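Ticket: audio guide in gallery 2 stops before the end
Opened by: Ya-wen Fang, Tukdale Gallery
Date: 17 May 2023
Status: waiting for visitor desk

The sound for the Sorensen room (paintings and studio drawings) plays well for 15 minutes and then is silent. The label on the wall still says 20 minutes, so visitors wait and then they complain to the desk.

Ya-wen: I have restarted the player two times. The same result. The other rooms are fine.

Wing-yan Kong: Please tell me if the file was changed after the November exhibition. I think we replaced the artist interview at that time.

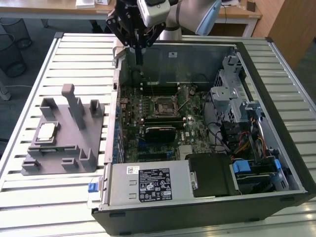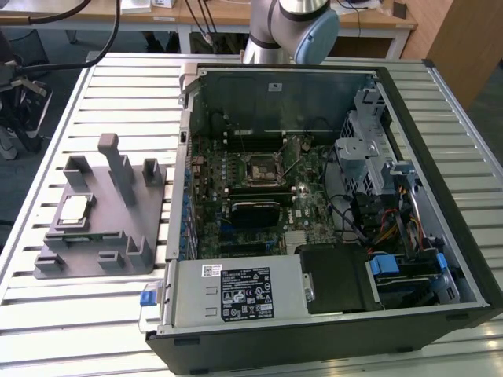 Open computer tower on the work table.
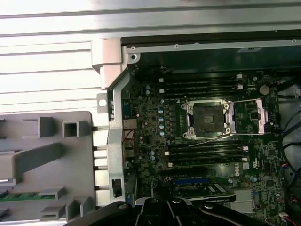
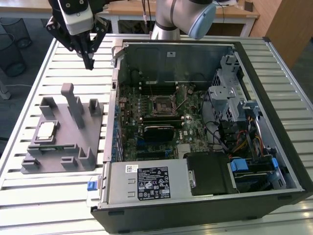

Wing-yan: I compared the file with the copy from Candela Cuesta. Ours is the short version, without the last part about the Lusevska prints. I have put the full version on the player and set the pause between two plays to 60 seconds.

Ya-wen: Thank you. I listened until the end and the prints are now included. The volume is a little lower in the last part, but it is acceptable.

Wing-yan: I will leave the ticket open until the desk has tried it with a group.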